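Clear plastic is the hardest thing on our list to collect examples with, and most of the tips here came from clips we had to throw out. They are written for people doing the household sets with a hand-held gripper, at home or at the Nustorham workshop.

## Before you start

Wash clear trays and bins in warm water with a little dish soap and dry them with a microfiber cloth. Paper towels leave lint, and lint shows up on every clip. If a price sticker has left glue behind, rub it with cooking oil, wait five minutes, then wash again. Skip window cleaner on acrylic. It can haze the surface or start fine cracks.

Wipe the table too. A crumb under a clear floor looks like a crumb inside the tray.

Brush the foam pads with a dry toothbrush between sets. Fuzz on the pads is fine. Grit is what scratches the plastic. Check the screws while you are there and snug them up by hand.

## Light and background

Move a lamp until the long glare on the plastic is thin enough that you can still find the rim. Don't try to get rid of all of it. Reflections are part of what the system has to learn, and a kitchen will have plenty.

Change the table covering after every 100 clips. White is the hard case for clear plastic, so do white first while you are fresh. After that use wood, a dish towel, or a patterned placemat.

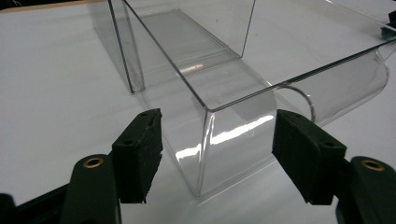
**Filipa Arruda**
*Collection lead, household sets*

## Making the grasp

1. Start with the fingers wide open and the tray between them.
2. Come in slowly, at the height you would use with your own hand.
3. Close until the pads meet the plastic, then stop. Thin walls flex, and squeezing harder teaches a bad habit.
4. Lift, hold for a slow breath, and set it down.
5. Open fully before you back away.

On a rounded front, keep both pads level with each other. If one touches early the tray will turn, and you end up chasing it across the table. A slight turn is worth keeping. If you had to use your other hand to fix it, mark the clip as assisted.

Long trays tip when you pick them up by one end. For those, record a drag or a nudge and label it that way. Save the full lift for short ones.

Vary where you start. My first batch for Tamiru had more than 500 clips and nearly all of them came in from the same side. The trained policy did well from that side and missed from the others. Now I turn the tray a little after each clip and move my feet every so often.

## Keeping the bad ones

Slips and misses go in their own folder with a short note: "slid left," "pad rode up over rim," "closed on air." Leave the note plain. Manaia Goodwin sorts these by the first two words, so please don't write whole sentences.

## Storage

Stack clear trays with a sheet of tissue between them. Keep the Plastden ones apart from the Akstead ones, which are softer and pick up scuffs. A scuffed tray can still be used, but give it a new item number. Item 2041 was scratched partway through a set and we kept the old number, so the early and late clips don't match.

Spare pads are in the drawer under the sink, left side.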